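Last updated in November, after the second round of label changes.

# How to label storage bins so the labels stay on and stay useful

I keep parts, craft supplies and seasonal stuff in plastic bins, 81 of them at last count, in a basement storeroom. For years the labels were strips of masking tape. They curled, fell off and ended up under the shelves. The method on this page replaced them, and most of the first batch is still in place.

## What you need

- Adhesive label holders with a clear front, or plain vinyl labels
- Card stock cut to fit the holders
- A permanent marker with a medium tip
- Rubbing alcohol and a lint-free cloth
- A ruler and a pencil
- A notebook or a spreadsheet

I use Trendel holders, the 5-inch size. Sukell makes a cheaper one that works fine on flat walls but lifts at the corners if the bin has any texture. Buy a small pack first and test it on your own bins.

## Step 1: Decide on the code before you write anything

Pick a shelf letter and a bin number, such as C-11. Write that large. Under it, in smaller letters, write the contents in four words or less.

Keep the code tied to the place on the shelf. If the winter gloves move to another bin, the gloves get a new card and the bin keeps its code. I did it the other way at first, with a code for each kind of item, and had to redo the whole list when I added a shelf.

Skip the letters I and O. They look like 1 and 0 in marker.

## Step 2: Clean the spot

Wipe the area with rubbing alcohol and let it dry for a few minutes. New bins often have a slick film on them from the factory, and adhesive won't grip it. Old bins have dust and hand grease. If there's an old label, peel it slowly from one corner, rub off the gum with cooking oil, wash that off with dish soap, and then do the alcohol wipe.

Do this in a room that's at least 60 degrees or so. Labels put on in a cold garage tend to drop off by spring.

## Step 3: Mark the height

Set the ruler on the table next to the bin and make a light pencil mark at the same height on each one. I go for the upper third of the short side, just under the rim. A label that's too low disappears behind the lip of the shelf. One that's too high gets rubbed every time you grab the bin.

Check that the label won't be covered when bins are stacked. Nesting bins are the worst for this, and for those I put the holder on the outside of the rim if the rim is wide enough. 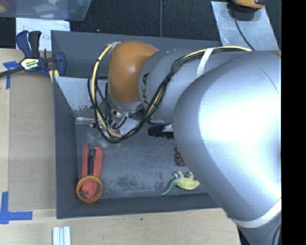
Does the color of the bin matter?

It matters for reading the label, so use white card with black marker on gray, blue or black bins, and go for yellow card if your bins are clear or white. The adhesive sticks the same on all of them.

## Step 4: Apply the holder

Peel back one end of the liner, line it up with the pencil mark, and press from that end toward the other. Press hard for a slow count of thirty. Then leave the bin alone overnight before it goes back on the shelf. The bond gets stronger over the first day, and pulling on it early is the main reason holders come off.

For bins that get wet or live outside, don't use a holder. Write on a vinyl label and cover it with clear packing tape, with an extra half inch of tape on every side.

## Step 5: Write the list

Enter each bin in the notebook or spreadsheet with three columns: code, contents, date checked. My list has a fourth column for small hardware counts - the Marar drawer screws alone came to 3,175 - but most people can leave that out.

Print a copy and tape it inside the storeroom door.

## Fixing common problems

**The card slides out.** Fold a small tab at the back edge so it catches.

**The marker fades.** Sunlight does this. Move the bin, or use a paint pen. The Beltero fine-tip pen has held up well next to my one window.

**The label lifts on a curved side.** Cut the label in two shorter pieces, or switch to a hanging tag tied through the handle.

**Two bins have the same code.** Fix the list first and then the card. I go through my shelves twice a year, usually on a Saturday morning, and find a pair like this more often than I'd expect.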